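Unit 3 handout: Can machines do chores yet?

Read with the Hundley chapter before the lab hour.

A chore such as clearing a table has at least 2 parts: deciding what belongs where, and getting hold of it. Shop-floor arms mostly skip the first part. Parts arrive in a known place, facing a known way. A house gives no such help – keys, pens and phones lie wherever they were put down.

The Pultard exercise uses a simulated table and 36 starting layouts. Score a run as finished only if the item ends up at its target and nothing else has been pushed off. Note the grip used as well. Small, narrow items leave little room for error between two fingers.

A simulator is cheap to reset, but its physics can be wrong. Do not report a simulated score as a household score.

The cluttered table, and a small white peg in the gripper:
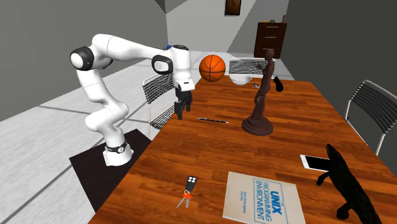
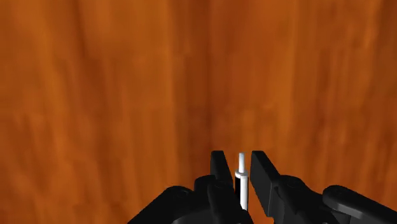
Zane Stankevičius disagrees with the scoring rule. He would give half credit for a good grip, even when the item never reaches its target, and he wants the 296 older runs scored again that way.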